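About Prurwood

Prurwood is a small firm that assembles divided gift and sample boxes of food on behalf of independent makers. The company was founded by Carmela Arrieta and operates from premises in Grirkton, where 18 people are employed across packing, purchasing and customer accounts.

Our work begins once a maker has finished theirs. Biscuits, snacks and small confections reach us in trays or sealed packets, and we are responsible for arranging them in a box in such a way that each item keeps its place until the lid is lifted. The orange box with inner compartments is the style most of our customers choose.

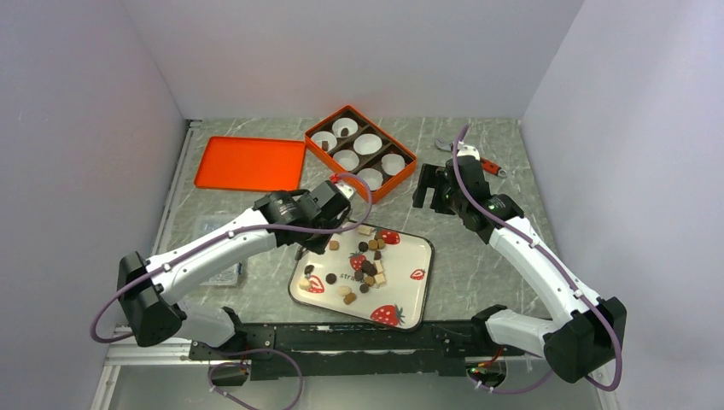 What is the smallest order that Prurwood will accept?
The minimum order is 50 boxes of a single design. Customers who wish to test a new assortment may request a trial set before placing a full order.

Our Ranges

The Trinetti range is intended for shops and holds a mixed selection. The Marín range is made for offices and hotels, and its contents are portioned singly so that guests may help themselves. We offer 39 standard arrangements across the two ranges, and a new list is issued to account holders each September.

Portioned items are placed in small cups inside the box. White cups are suited to darker snacks — the contents are easily seen against them — and they may be lifted out and set on a plate.
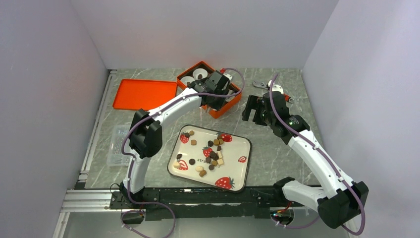 How should a filled box be stored before it is given or served?
Keep it flat, closed and in a cool cupboard away from direct sunlight. The date on the base label applies to the item with the shortest life.

Our Standards

Every order is checked against its packing list before it is sealed, and a signed copy is kept in our records. Any customer who receives a box with an item missing or out of place is asked to write to the accounts office, quoting the order number on the label. Replacements are sent free of charge.

Visits to the Grirkton premises are by appointment.

18 shares | 0 comments

© Prurwood, Grirkton. All rights reserved. Contact us | Back to top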